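Jividex method lets simulated robot arm learn contact tasks from fewer attempts

January
By the Jividex press office 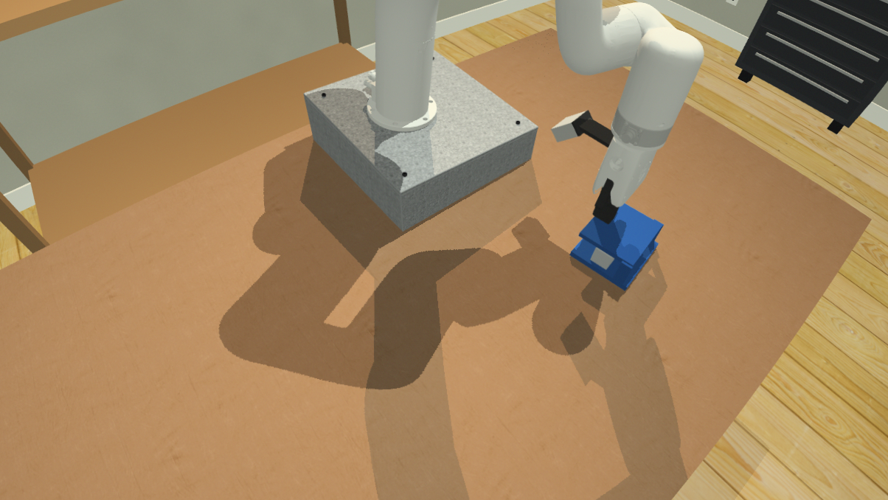 One early reader of the results, writing to us from Dalgleish, remarked that simulation papers too often report only whether the object was lifted, and asked how the arm behaves in the moment when the finger first meets the part. This question is close to the reason why the work was started.

Jividex, together with its research partner Drorier, today presents a training method for robot arms that must touch, press and grip small parts. The method is called Prikham. It was developed and tested fully in simulation, with a single arm mounted at a tabletop and objects with sloped and stepped faces, which are harder to hold than plain cubes.

In most present training set-ups, the arm receives a reward when the task is finished and very little before that. The arm must then find the right contact by chance, and many attempts are spent on movements that never reach the object. Prikham divides each attempt at the moment of first contact. The part before contact is learned from a small set of recorded movements. The part after contact is learned by trial, and every trial begins from a position where the gripper is already touching the object or is very near to it.

The starting positions are not chosen by hand. The method keeps a list of contacts from which the arm has failed, and returns to them more often than to the easy ones. When a contact has been solved several times in a row it is taken off the list, but it can come back if the arm begins to fail there again.

For the study the team prepared 656 starting contacts over 13 object shapes. The same policy was trained with Prikham and with a standard method, and both were given the same computing time. Prikham reached the agreed success level on all 13 shapes. The standard method reached it on six. The largest difference was found on objects with a sloped upper face, where a finger that presses slightly to one side of the middle can slide and turn the part away.

The team also changed the light, the floor and the furniture of the virtual room between training runs, so that the policy would not depend on one background. Shadows were kept in the rendered views on purpose - an earlier version without them gave good figures in training and poor ones in later tests.

There are limits which we wish to state clearly. The method has not yet been tried on a physical arm. Friction in the simulator is simple, and soft or very thin objects were left out. The recorded movements were all made for one type of gripper, and we do not know how many new recordings another gripper would need.

Drorier will begin trials on real hardware later this year, starting with the shapes that were most difficult in simulation. The training code, the object models and the full list of starting contacts will be made available to research groups on request to the Jividex press office.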